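Mon 3 August

**Progress report to the Pillavano fund: fruit tables at the Humgate dining room**

Dear Sandro Marchetti,

I send you the report for the period from May until now. The grant was given for fresh fruit at midday and for the tables and plates needed to serve it. In this period we served 438 portions on 28 serving days. We first wanted to begin with 3 kinds of fruit, but the plums from our supplier were often too soft, so at present we offer apples and pears.

The white tables are in use and we are satisfied with them. They can be put one against the other and they are easy to wipe. For the plates we chose a simple round shape with a low rim.

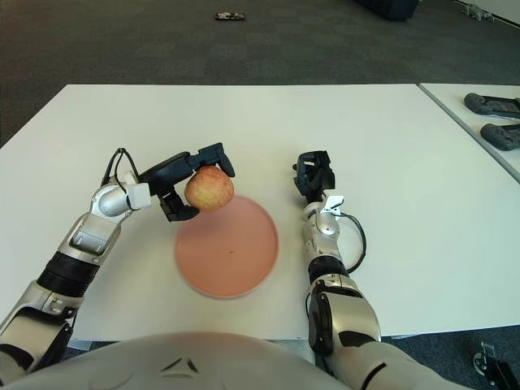

*Apple and plate at the white table, Humgate.*

The plates cost a little less than we planned. With your agreement, I would like to use the difference for a second fruit crate from Wumbei, as the first one is too small for a full week. Washing is still done in the main kitchen, and on busy days this makes us up to 2 hours late with the drying. I have asked Tako, who manages the kitchen, for a separate shelf, and I wait for the answer.

Portion size was the question you raised in your last letter. We decided for one whole fruit per person, and we do not cut it in advance, because cut apples become brown before the meal is over. A single red and yellow apple leaves a good part of the pink plate free, so bread or a piece of cheese can be added beside it. We will try this with the older guests first.

The receipts for plates and tables will follow by post.

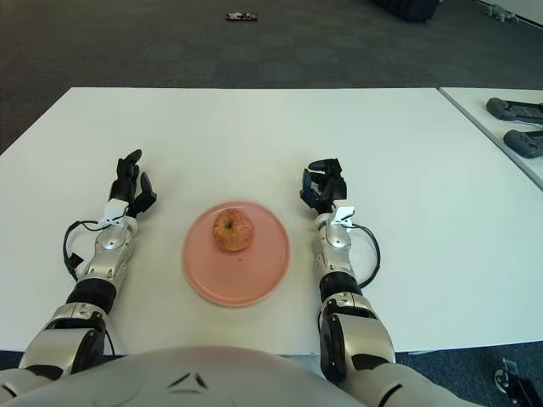 Storage is the point where we are behind the plan. The cool room was promised for May but its door is still not repaired, and we buy in small amounts until then. For apples this is less serious, and one with its short stem still on, like the one on the plate, is what we ask the supplier to send. Pears we order only for the next day.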